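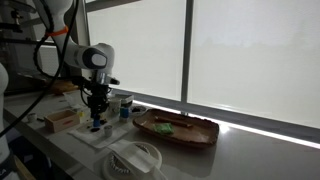
Kirach roller blinds in white, lowered at a wide window.

Kirach Roller Blind for Wide Windows

Supplied by Rasine for schools, offices, studios and workshops

The Kirach is a made-to-measure roller blind intended for large windows in working buildings. It is supplied as a single blind up to 3,875 mm wide, or as a set of blinds mounted side by side where the window is divided by an upright. Each blind in a set is operated separately unless a linking bracket is ordered.

Fabric

The standard fabric is a plain woven polyester that softens direct sun while allowing daylight into the room. It is suited to places where people work at desks or benches near the glass and where glare on screens and pale surfaces is a regular complaint. It does not darken a room. Customers who need to project films or slides should order the Kairys lining, a separate blackout cloth which hangs behind the main blind on its own roller.

White is the stock colour. Grey and sand are woven to order and cannot be returned once cutting has begun. Colour may vary slightly between batches, and customers who expect to add further windows at a later date are advised to place a single order and store the surplus in its tube.

Operation

The blind is raised and lowered by a side chain, which may be fitted on the left or the right. Please state the side on the order form as seen from inside the room. The chain is supplied with a wall-mounted tensioner, and this must be fixed in place before the blind is used. Loose cords and chains are a danger to young children. A spring-operated version without a chain is offered for nurseries and waiting rooms, though only in the narrower widths.

The roller is an aluminium tube 50 mm in diameter. Narrow tubes tend to sag across a wide opening and leave a crease down the middle of the cloth. For the same reason we do not supply the widest blinds on the lighter Flomeck bracket, which remains in the catalogue for small windows and doors.

Measuring

Blinds may be fitted inside the window recess or on the wall above it. For a recess fitting, measure the width at the top, the middle and the bottom of the opening and give us the smallest figure. Do not make any deduction yourself. Our workshop allows for the brackets when the tube is cut. For a face fitting, give the finished width you require, including any overlap on to the wall.

Handles, vents and trickle slots should be noted on the form with their depth from the glass. Where a table or worktop stands against the window, please tell us the height of its surface. A blind that stops short of the worktop is less likely to catch on equipment or papers, and the drop can be set to suit.

Fitting

Brackets, screws and plugs for masonry are included. Plasterboard fixings are not. Blinds of the widest size are heavy and must be lifted by two people. Rasine offers a fitting service in most districts, including Saturday appointments for buildings that cannot be disturbed during the week. The room should be clear for the full length of the window before our fitters arrive.

Care

Dust the cloth with a soft brush or the brush head of a vacuum cleaner, working downwards with the blind fully lowered. Light marks may be removed with a damp white cloth and a little mild soap. The fabric must not be machine washed, soaked or ironed, and the blind must be dry before it is rolled up — a damp roll will stain along the edges.

Delivery and guarantee

Stock white blinds are dispatched 21 working days after the measurements have been confirmed in writing. Colours woven to order take longer, and a date will be given with the quotation. Orders for school premises received after May may not be delivered before the summer holiday. The roller, chain and brackets are guaranteed for two years in normal indoor use. The guarantee does not cover fading.

Fabric samples are sent free of charge on request. Enquiries concerning schools and public buildings should be addressed to Stefaniia Kravets in the contracts office, with a sketch of each window where possible.

Shares 21 | Comments 2

Contact Rasine | © Rasine. All rights reserved. | Back to top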